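Chapter 3
Small Storage: Shelves, Jars and the Use of Height

What you will learn in this chapter

Why a table becomes full before it is really full
How to choose between a shelf, a tray and a drawer for small containers
How to place jars on two levels so that the hand finds them easily
How to write a simple storage plan for one table

Words to know: tier, clearance, reach, footprint, front row, resting place

3.1 A table is also a storage place

In the first two chapters we studied large storage: the wardrobe, the pantry, the closed cabinet. These are pieces of furniture which we buy for storing. In this chapter we go to the smaller things, and to the places where small things collect even when we did not decide it. The most common of these places is the table.

When Mirta Zapata began to teach home organization in the town of Sullo, she asked her students to bring a drawing of one table in their home. Most of the drawings showed the same situation. There was a middle part where people worked or ate, and along the back there was a line of jars, cups, boxes and papers. The students had never planned this line. It grew because the back of the table is the part which the arms use least.

We can learn two things from those drawings. First, people already know that the back of the table is good for storing. Second, a line of objects on a flat surface uses only the lowest part of the space. The air over the objects is free, and a small shelf is a way to use it.

3.2 What a small shelf gives us

A shelf with two tiers has one footprint and two surfaces. The footprint is the area that the furniture covers on the table. If you put jars directly on the table, every jar has its own footprint, and ten jars need a large area. If the same jars stand on two tiers, the area can be much smaller.

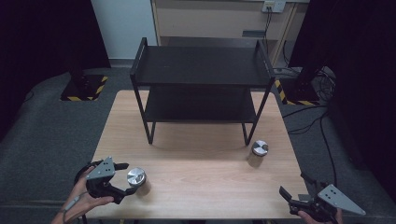 The price of this advantage is clearance. Clearance is the free height between one surface and the next one. A jar must enter under the upper tier, and the hand must enter with it. Students often measure the jar and forget the hand. As a working rule for this book, leave three fingers of free height above the tallest lid on the lower tier. If you cannot do this, the tall jars must go to the top.

The space below the lower tier also deserves attention. When a shelf stands on legs, it leaves a low place underneath. Flat things can live there, for example a notebook or a folded cloth. Small round containers are less suitable for this place, for they go to the back and are forgotten.

3.3 Containers and their lids

A jar on a shelf is seen from two directions. On a tier at the height of the eyes we see the side of the jar, and we can read a label there. On a low surface we look down and we see mostly the lid. Two jars with metal lids can look almost the same from above, even when their contents are very different.

For this reason the label should be placed where the eye arrives first. For jars on the top of a tall shelf, write on the side. For jars which stand on the table or in a drawer, write on the lid. When a jar often moves between the two places, it is worth writing twice.

Colored containers need a special comment. An amber body lets you see that something is inside, but it changes the color of the contents. Do not depend on the color to tell paprika from cinnamon. Halyna Horobets, whose storage notes from the Daza community kitchen are used in several chapters of this book, kept all her ground spices in brown jars, and she wrote the name and the month of filling on each one. One of her labels is reproduced in the workbook: "Caraway, February, from the small bag."

3.4 The resting place

Every container has a home and a resting place. The home is where it stays when nobody needs it. The resting place is where it waits during the work, with the lid on or off, before it goes back. In a badly planned table the resting place does not exist, and so the jar stays wherever the hand left it.

A good resting place is in front of the shelf and inside the reach of a bent arm. It should not be directly at the front edge of the table, where a sleeve can catch the jar. It is useful to keep this area free of permanent objects. When the work is finished, anything standing in the front area is something which still has to go home, and you can see it in one look.

In the Daza notes there is a short exercise on this subject. Two cooks prepared the same soup with 11 jars. The first cook returned each jar immediately after using it. The second one left all the jars in front and returned them together at the end. Both methods were acceptable, but the second cook needed a front area twice as deep. Before you choose the depth of your shelf, you should know which type of cook you are.

3.5 Measuring before buying

Take these measurements and write them in your storage plan:

Depth of the table from front to back
Depth of the shelf
Height of the tallest container, with its lid
Width of the widest container

Suppose the table is 70 cm deep and the shelf is 20 cm deep. The remaining 50 cm must be enough for the work and for the resting place together. If it is not enough, choose a narrower shelf or move the storing to the wall, which is the subject of Chapter 4.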